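3.2 Materials and play sessions

Each of the 16 households in the Trondham sample received the same box of pretend food, supplied by Woltora. Parents were asked to leave the box within the child's reach and to keep a short diary of when it was used.
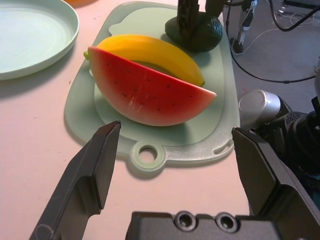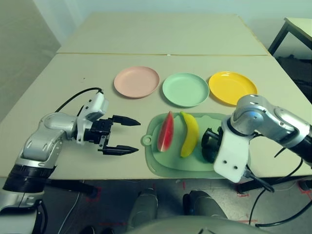

Figure 2. Toy fruit and cutting board. The first picture shows the watermelon slice and banana up close.

Diaries ran for 20 days. An entry gave the time of day, the other people in the room and any food words the child used. We did not ask parents to correct or prompt the child. Words were counted once per entry, however often they were repeated, and a word was accepted if the parent could say what it referred to - "nana" was scored as banana in all households.

The diaries produced just over 2,000 entries. Two coders read them separately, using the word list from the Bangash survey with a few local additions. Where the coders disagreed, the entry was read again by both and settled by discussion. Entries with no food words were kept in the file and used only for the time-of-day analysis in Section 4.

Households differed a great deal in how much they wrote. Four of them account for 1,000 entries between them, and two stopped writing before the end of the period. We therefore report rates per entry as well as totals. The Sendano pilot had the same problem on a smaller scale, and there the long diaries came mainly from families with one child at home. In the present sample, family size was recorded at the first visit and is entered as a control in all models.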